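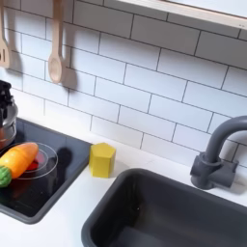

2020-12-07

Well, the new machine is finally on the desk, and I have spent most of my Monday getting to know it, which I suppose is what I said I wouldn't do. I had meant to do the accounts. The accounts are still in their folder.

It's a Satari, the smaller of the two they had left at Beddoe, a squat grey box hardly bigger than a paperback, and it screws on to the back of the monitor so that the whole lot looks like one thing. I ordered it after the old tower gave up in the middle of a letter (I'd been nursing the poor thing along since April, with a desk fan pointed at its insides, so I can't say I wasn't warned). The man on the phone at Beddoe was very patient with me and didn't once try to sell me a bigger one. It came to a bit over what I wanted to pay, but then I'd forgotten to count the keyboard.

Setting it up was easier than I feared. It asked for the wifi password, thought about it, asked again, and then went off and updated itself for about 60 minutes while I had toast and rang my sister. After that everything simply appeared - my mail, my bookmarks, even the silly picture of the estuary I thought I'd lost. I did have a bad quarter of an hour with the printer. The Satari could see it perfectly well and wouldn't speak to it, and I'd turned everything off and on again before I noticed there was a little app from Trirnisitz that you have to add first. Added it, and out came my test page, and then out came the letter from last week as well, which must have been waiting in there all this time.

What I like best is the quiet. There's no fan in it at all! I kept leaning over to see if it had gone off. I'm less sure about the storage, as you only get so much on the machine itself and the rest is meant to live online, and I don't altogether trust online. They give you 100 gigabytes free for 2 years and then of course they'll want paying. I shall copy the Tarkdale photographs on to a stick tomorrow and put it in the bureau, where I can find it.

The old tower is in the hall with a towel over it. I must ring the council about where it goes, and I really must do those accounts.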